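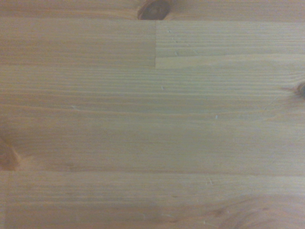 23rd June. Arm fault again. Writing it down before I go home so Gun-woo doesn't have to guess.

Soap bottle task on the pine table. Protective stop on the descent, run 53. Pendant says joint 4 torque over limit, error 516. Same code we had in November, and back then we blamed the cable and moved on. Not convinced now.

What I've checked so far:
Payload setting — was still on the old gripper. Fixed. Faulted again anyway.
Cable at wrist, reseated both ends. No change.
Approach speed halved. Got two clean descents then 516 again, so no.
Table height in the Roltivach config. Su-bin says it was measured after the table got moved, I can't find where she wrote it.

Wrist camera is another headache. Over bare wood the Zullel matcher locks on to the knots and thinks they're bottle caps, confidence way too high. Could be feeding a bad z to the planner and the torque fault is just it doing what it's told. Need the logs side by side. 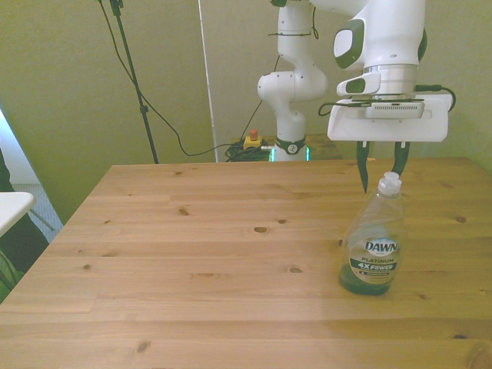 2 min read

Fingers are at cap height with the Dawn bottle, the Platinum one. It's mostly empty so it'll tip if you look at it wrong. Don't swap it for a full one yet, I want the same weight until the fault is sorted.

Safety bit, please read. The yellow e-stop box is back beside the robot base, behind the table, next to the cable coil. You have to reach past the arm to hit it. Not OK. I want it on the front edge before anyone runs another cycle, and that includes me. Su-bin to check if the lead is long enuogh, otherwise order one from Santoso.

Nobody clears a protective stop from the laptop. Walk over, look at the arm, then clear it. Gun-woo this is mostly you.

Logs are in the Mikico folder, file 604. Skip the first 3000 lines, it's all startup junk.

Monday: measure table height properly, rerun with matcher off and z hard coded. If 516 comes back with the matcher off then it's the joint and we ring for service.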